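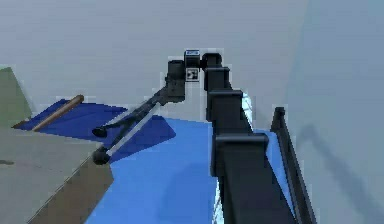
Dark arm over a grey table, on a light-blue floor.

Progress report to the Sutherland Fund
Cernness Reading Aloud project, second half-year
March 7, 2020

Dear friends at the Fund,

It hardly feels like six months since we wrote to thank you for the first payment, and yet the clocks are nearly ready to go forward and we owe you a proper account of what we have been up to. The short version is that the reading afternoons are going well, the book boxes are going very well, and the evening sessions are not yet what we had hoped for (more on those further down).

When we opened in September we had the one Tuesday group in Cernness, and on wet afternoons it was a very small group indeed. We now run 2 groups, the newer one out at Vusteck, where the bus is unreliable but the welcome is lovely and there is always cake. Across both places 135 people have come along at least once. Many of them told us they had not been read to since they were at school, and quite a few have since taken a turn at reading themselves, which has been a real joy to hear.

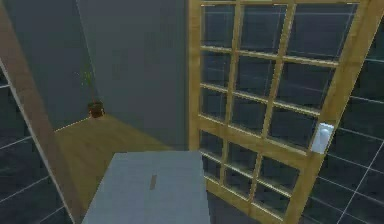 The book boxes were your suggestion, and we are so glad you made it! Each box holds a mixture of short stories, poems and large-print novels, and goes out to people who can't easily leave the house. We have lent 188 books this way so far. The poems come back last, usually with a note tucked inside asking whether we have any more by the same writer, and the large-print crime novels are on a waiting list of their own. We would like to buy more of those before the summer if you are happy for us to move a little money across from the travel line, where we have spent less than we planned.

Now to the evenings. We tried a later start for people who work during the day, and the turnout has been thin. We think the dark nights had a good deal to do with it, and we may also have picked the wrong evening, as it clashes with choir practice. We'd like to try again in the lighter months with sessions of roughly 90 minutes, including a break for tea.

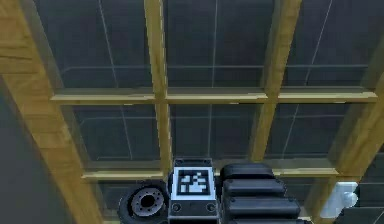 Sidik Community Trust | Reading and Libraries Team

Spending is otherwise close to the budget you agreed, and the full table will follow by post with the receipts. We still need to settle the room hire at Vusteck for the coming term, and we will let you know the figure as soon as we have it in writing.

You asked last time whether anyone from the Fund might come and sit in on a session. Please do, either group would be delighted to have you. The Cernness afternoon is easier to reach by train, and we can meet you at the station if you tell us which one you are catching.

With our warmest thanks,
The Reading and Libraries Team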